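Patandale Tenants' Association
Minutes of the General Meeting, December 1, 2025

Present: Natália Zeman (Chair), Afaf Chidiac, Ruba Hamdan, Shufen Xiong (Minutes), and 16 members
Apologies: Rasha Saab

1. Minutes of the previous meeting
The minutes of the September meeting were approved with one correction. Under item 4, "Grunov Court" should read "Grunov Street."

2. Finance
Ms. Hamdan reported a balance of $3,736. The invoice from Aoun for stairwell lighting remains unpaid, pending replacement of two fittings on the second floor. The report was accepted.

3. Shared kitchen
Ms. Chidiac presented the revised rules for the ground-floor kitchen. Food left in the refrigerator must carry a name and apartment number. Unlabeled items will be discarded after 5 days. The rule covers small items, including single-serve desserts. A member asked whether condiments could be exempt – the Chair ruled that they could not.

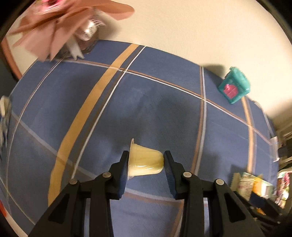 Item 3: small plastic cup with creamy yellow contents.

The revised rules were adopted by show of hands, with one member opposed. Ms. Chidiac will post them on both notice boards.

4. Bicycle storage
The Chair read a letter from Buvard, the managing agent, offering the former boiler room for bicycles. There are 47 households on the waiting list. Members asked for details of the door lock and insurance before voting. Deferred.

5. Other business
Ms. Xiong requested that the side gate be kept closed after dark. Noted.

The meeting adjourned at 8:40 p.m.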